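Open day at the Furnival joinery works, 20/05/2023

What a morning! Isla Guthrie and I got the early train and walked up from the station, and the smell of sawdust met us before we'd even found the gate. Natalie Birkett took our group round the timber store (over 200 boards stacked by thickness) and then let us watch a tabletop being glued up, which I could have stood and stared at all day.

My favourite bit was seeing how pale and darker strips sit side by side in one board.
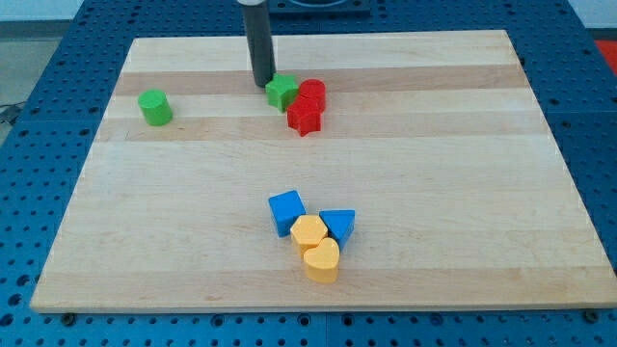
Getting there

Free parking behind the works, and the canteen does a very good cheese scone for £2.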